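1. Mai 2018

Feiertag, aber die Halle ist offen und ruhig, also am Regelwerk weitergeschrieben. Stand: Abschnitte 1 bis 3 fertig, Abschnitt 4 (Leitungsführung) zur Hälfte, Abschnitt 5 (Ausgangszustand der Zelle) nur Stichworte. Hjørdis Hellström will die Fassung noch im Mai an Hernix geben. Das ist machbar, wenn niemand mehr die Gliederung ändert.

Vormittags Abschnitt 3 gegengelesen. Die Trennung zwischen Betriebsart Einrichten und Betriebsart Ablauf war sprachlich unsauber. Neu: Im Einrichten bewegt sich immer nur ein Arm, der andere steht in Parkstellung mit gesperrter Freigabe. Im Ablauf dürfen beide fahren, aber der gemeinsame Bereich in Tischmitte wird softwareseitig vergeben, nie gleichzeitig. Geschwindigkeit im Einrichten auf bis zu 200 mm/s begrenzt. Der alte Entwurf von Laskowska nannte für denselben Fall zwei verschiedene Werte in zwei Tabellen. Beide Tabellen gestrichen und durch einen Satz ersetzt.

Danach an der Zelle Geschirr und Behälter durchgegangen, um die Formulierungen für Abschnitt 4 und 5 am Aufbau zu prüfen. 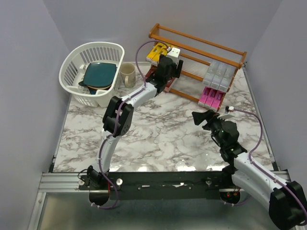

Zweiarmzelle mit Korb, Becher und Gestell. Leitungen an beiden Armen in weitem Bogen geführt.

Zu Abschnitt 4: Der Bogen der linken Leitung reicht hoch über den Greifer hinaus. Für die Beweglichkeit der Handachsen ist das gut, für die Wiederholbarkeit weniger. Vorschlag für den Text: Schlaufenlänge so wählen, dass sie in Endlage aller Achsen zugfrei bleibt, und die Lage der Schlaufe an zwei Punkten je Arm festlegen. Steckverbinder gehören nicht in den Greifbereich. Rechts liegt der weiße Stecker direkt neben den rosa Behältern, das muss in die Mängelliste. Offene Frage: Prüfintervall für die Leitungen. Desik schreibt in seiner Arbeitsanweisung 2.000 Zyklen, ohne Herleitung. Übernehme den Wert vorläufig mit Vermerk.

Zu Abschnitt 5: »Aufgeräumt« ist kein prüfbarer Begriff und fliegt raus. Stattdessen für jedes Objekt Standort, Ausrichtung und zulässige Abweichung. Beim Becher ist die Griffrichtung anzugeben. Bei den Tellern im Korb reicht die Position des Korbs nicht, weil sie darin schräg liegen können; entweder Einlage vorschreiben oder die Neigung als freie Größe zulassen und im Protokoll vermerken. Ich neige zum Zweiten. Das Gestell steht schräg zur Tischkante, der Winkel fehlt bisher in jedem Protokoll.

Außerdem Anmerkung zur Tischplatte: Das Marmormuster und der Glanz sind für die Bildauswertung ungünstig, vorn rechts gibt es eine deutliche Spiegelung. Graren hatte in der Stellungnahme eine matte Oberfläche gefordert. Als Muss-Anforderung halte ich das für überzogen. Im Text jetzt: Oberfläche und Beleuchtung sind zu dokumentieren, Spiegelungen im Greifbereich sind zu bewerten.

Nachmittags Begriffe vereinheitlicht. »Greifer« bleibt, »Hand« gestrichen. »Zelle« meint den umschlossenen Raum mit Tisch, »Anlage« zusätzlich Steuerung und Schaltschrank. Im Anhang B ist das noch nicht nachgezogen.

Morgen: Winkel des Gestells messen, Mängelliste an Hjørdis, Anhang B.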